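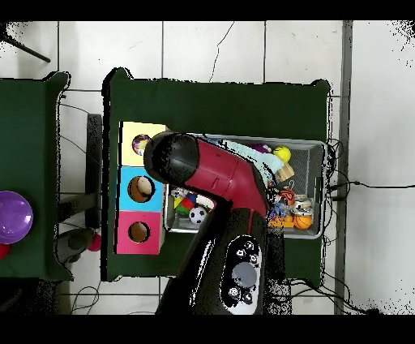
What is a toy basket used for in a playroom? It holds small toys of mixed kinds in one open container, so that they can be reached easily and put away in one step.

Home | Household | Toys and play | Storage

Toy basket

A toy basket is an open container for keeping balls, blocks and other small playthings. Common materials are wire mesh, woven cane, cloth and molded plastic. Wire mesh lets dust fall through and shows what lies near the bottom, but very small pieces can slip out through the gaps.

Use

Toy baskets are usually kept on a low shelf, a table or the floor. Mixed storage is quick to fill, though heavier items tend to settle and soft ones end up on top. Some households sort by type instead - balls in one basket, blocks in another - and keep puzzles and card games in their own boxes.

Boxes with holes

A related item is the posting box, a closed cardboard box with a round hole cut in one face. Balls are pushed through the hole or left resting in it. Boxes in different colors can be stacked, with the holes facing the same way, and used for matching or sorting games. A ball slightly wider than the hole will lodge in the opening and has to be pulled back out.

Homemade posting boxes were described by Ulla Nurmi in the play guide Rukby, which recommends shoe-sized cartons and a hole cut before the box is painted. A later edition, revised by Sointu Pelkonen, added 2 patterns for stacked boxes.

Care

Wire baskets are wiped with a damp cloth and dried. Cardboard boxes are dusted only, and replaced when the edge of the hole begins to tear.

Related articles
Building blocks
Juggling ball
Shape sorter
Toy chest
Wire mesh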